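Trelby: grip-loss and safety-stop recordings, tray and box handling

Data card and README
Maintained by Enikő Kozma and Danjuma Briggs

What is in this set

Trelby is a small collection of recordings from a two-arm robot working at a white table. The objects are plain ones: a black tray with a white inside, and black box-like parts of different lengths. We published it for one reason. During the recording in August the right arm did not obey the soft stop on several attempts, and we believe that the data from before, during and after the fault can be useful to people who write fault detectors.

The set contains 40 attempts. 3 of them are marked "fault", 20 are marked "normal", and the rest are marked "unclear" because the two people who labelled them did not agree. Please do not merge "unclear" into "normal". We did it in an early version and our detector became much worse.

Each attempt has the joint positions of both arms, the gripper command, the gripper current, the state of the stop signal, and the camera views. The wrist view is the most helpful one for judging the distance between the fingers and the part.

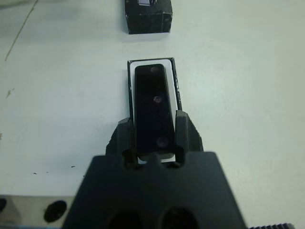
Wrist view: black bar in the tray, between the two fingers.

What went wrong

The soft stop is a software command. When an operator presses the key, both arms should slow down and hold their position, and the grippers should keep the force they already have. On the three fault attempts the left arm held correctly. The right arm continued its last movement towards the table for a short time and only then stopped. No person was near the arms and no one was hurt. One part was dropped and one finger was pressed against the tray rim.

Bello Wike was the operator on the first of these attempts. He pressed the soft stop, saw that the right arm was still moving, and used the red hardware button, which cut the power as it should. His note in the log says only "right side late, used red button". We did not take it seriously enough on that morning, and continued after a restart. This was a mistake. The rule now is that one late stop ends the session.

The cause was found by Babatunde Wike, who compared the message counters of the two arms. The right arm controller was reading commands from a queue, and when the camera traffic was heavy the queue became long. The stop command was put at the end of it, like any other command. So the arm finished the old movements first. The left arm was configured to read only the newest command and did not have this problem. The difference came from an old configuration file that was copied to one side only.

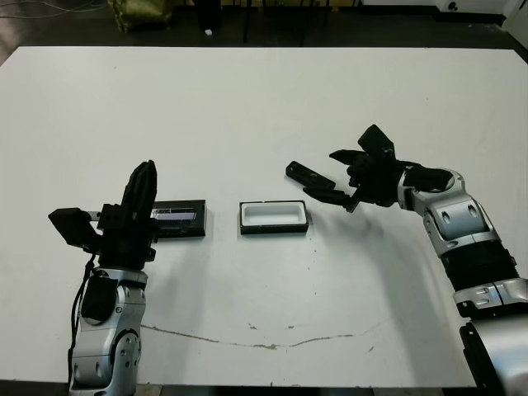

Head view: clear-topped box at the left hand, small tray in the middle, right hand open.

How to find the fault in the files

Open the attempt log and look at the column "queue_right". In a healthy attempt the value stays at zero or one. In a fault attempt it grows slowly, well before the stop is pressed, so a detector has time to react. The highest value in the whole set is 3708. It looks like a writing error, but we checked it twice and it is real.

The column "stop_state" gives the moment when the key was pressed, and "hold_right" gives the moment when the arm reported that it was holding. Use the difference between the two. Do not use the video for timing - the camera clocks drift against the controller clock, and we corrected this only roughly.

The gripper current is also worth a look. On the dropped part the current falls before the fingers open, which we still cannot explain fully. Alcides Queiroz thinks it is a separate problem in the driver board. If you have an idea, please write to us. 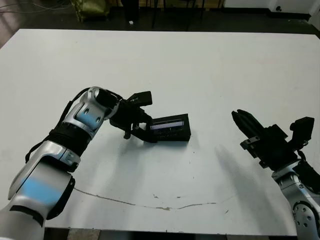 Can the soft stop be used as the only protection when people work at the table?

It must not be used in this way. The soft stop depends on the software and on the network between the computer and the arms. Keep the hardware button within reach of the operator, test it before each session, and stay out of the reach of the arms while they have power.

What we changed

Both controllers now read only the newest command. The stop command has its own channel and does not wait behind anything. A small watchdog, which we call Plallgate, compares the two arms and cuts the power if one of them is holding and the other one is not. The camera traffic was moved to a second network card.

After the change we repeated the same attempts with heavy camera traffic and did not see a late stop. These repeated attempts are not in Trelby. They will be in the next set, Osdale, when the labelling is finished.
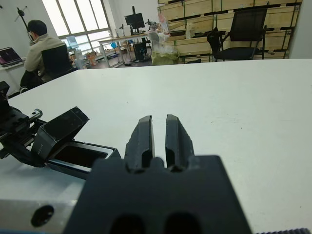 Wrist view across the table towards the room.

Known limits

- The fault attempts are few. Do not report a detection rate from them without saying how many there are.
- The table has marks and specks. A detector which uses only pictures may learn these marks in place of the fault.
- Some wrist views show the room behind the table. Please do not try to identify any person in them.
- The force values of the left gripper are missing for the first attempts. The cells are empty, not zero.

Loading

The reader script is in the folder "yusuf", named after the internal tool it came from. It needs no special packages. Run it with the path of one attempt and it writes a table with all signals on the controller clock. Older copies of the script sorted the attempts by file name and put the tenth attempt before the second, so please take the current one.

Contact

Questions about the labels go to Enikő Kozma, questions about the stop signal and Plallgate go to Babatunde Wike. If you find a late stop on your own arms with the same controller settings, please tell us also, even when nothing was damaged.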